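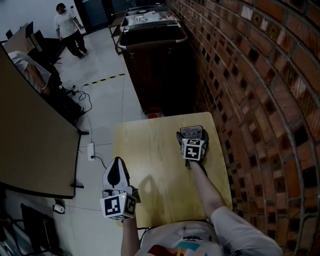

A service trolley (also service cart or utility cart) is a wheeled frame carrying one or more flat trays, pushed by hand and used to move small goods over short distances indoors. Service trolleys are common in canteens, hotels, offices, workshops and hospitals. They differ from platform trucks, which have a single low deck for heavy loads, and from shopping trolleys, which have a deep wire basket.

Construction

Most service trolleys have two or three trays, one above another, held between upright posts or side panels. Trays are made of pressed steel, moulded plastic or wood and usually have a raised lip to stop cups and bottles sliding off. A handle or rail is fixed at one or both ends. On some models the rail continues round the top tray and acts as a guard.

The trolley runs on four castors. In the usual arrangement two are fixed and two swivel, which keeps the trolley straight in long corridors. Where all four swivel, the trolley can be moved sideways into a gap but is harder to steer when full. Brakes are fitted to two of the castors on trolleys meant to stand in one place for part of the day. Soft rubber tyres are quieter on tile, while hard nylon wheels roll more easily under weight.

Use

In catering, the top tray holds clean cups, plates and paper goods, and the lower trays take used crockery. Offices use the same pattern for post, stationery and drinks. In workshops and shared studios a trolley often serves as a side table, parked against a bench so that the main tabletop can be kept clear for the work in hand. Heavy items are placed on the bottom tray, as a trolley loaded only at the top tips easily at door sills and floor joints.

Where walkways are marked on the floor with striped tape, trolleys are normally parked outside the marked line.

Yammine pattern

A plain two-tray trolley known as the Yammine pattern was made in the town of Devgate by the firm Welirum. It was drawn up by Kieran Brennan for a works canteen, and the first batch was of 500. The trays were dark brown, with a bare metal rail along the top. A later version, the Ular, had a third tray and larger castors. Welirum made 3,146 of the Yammine and 2,000 of the Ular before production moved to plastic trays.

Care

Trays are wiped down after use and the castors cleared of thread and hair, which collect round the axles and cause the wheels to drag. Loose castors are the most frequent fault. Stem castors can be pulled out and replaced without tools, but plate castors are held by four bolts.

See also

Tea trolley
Platform truck
Castor
Shelving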